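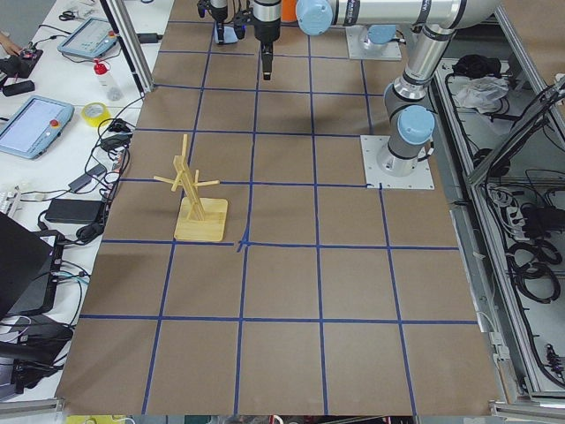 Fig. 1. Mug tree with a square base, standing on the papered and taped worktop.

Guides > Kitchen & Home > Flistier range

Section 4: Putting up your Flistier mug tree and oiling it for the first time

Right, so you've got the box open and there are pegs all over the table. Don't panic! I've put together more of these than I care to admit (I sell them through my little shop, Dunleavy, and I build the display ones myself), and it's a nice easy job once you've got everything laid out. Give yourself an hour for the building bit and then leave the oil overnight.

Before you start

You'll need the base, the post, the bag of pegs, the long screw and the small hex key. You'll also want a soft cloth, some brown paper to protect the table and a bottle of food-safe oil. I use Cuvuline because I like the smell, but any oil sold for chopping boards will do.

Note: if you bought yours before June, the screw is a cross-head one and there's no hex key in the box. Use an ordinary screwdriver and carry on as normal.

Fixing the post

1. Turn the base upside down and find the hole in the middle. One side of it is wider, and that's the side the screw head sinks into.

2. Push the screw through and hold the post against it with your other hand. I find it easiest to sit down and grip the post between my knees (not elegant, but it works).

3. Turn the screw until it bites, then stop and check the post is square to the base. If it leans, back it off half a turn and try again.

4. Tighten it up until the post won't twist any more.

Caution: please don't use a power driver for this! The post will split along the grain, and I can't send out a free one for that.

Fitting the pegs

5. Stand the whole thing the right way up. The peg holes are drilled at a slant, so the pegs should point upwards and outwards.

6. Push each peg in by hand, thicker end first, with a little twist as it goes. If one is stubborn, rub the end with fine sandpaper and have another go.

7. If you want them in for good, put a tiny dab of wood glue in each hole. I leave mine dry so I can pack it flat when we move the shop stock about.

Note: a loose peg is usually down to a warm, dry room. Wrap the end in a scrap of tissue with a smear of glue and it'll hold fine.

Oiling

8. Wipe off the dust with a dry cloth.

9. Pour a bit of oil on a clean cloth and work it in along the grain, including underneath the base. People always forget underneath.

10. Wait 60 minutes, wipe off whatever hasn't soaked in and leave it overnight. Do a second coat the next day if it still looks thirsty.

Caution: oily cloths can heat up and catch fire if you scrunch them into a bin. Spread them out flat outdoors until they're stiff, then throw them away.

Hanging your mugs

Start with one mug on each side and work your way round, so the weight stays even. Big soup mugs are happier on the shelf. If you've got the tall version, sold as the Stundeta, the same steps apply, except that you get a second screw for the post and it goes in after the first. Spare pegs are part number 1483 and the order form is in section 6.

Last updated: 6th November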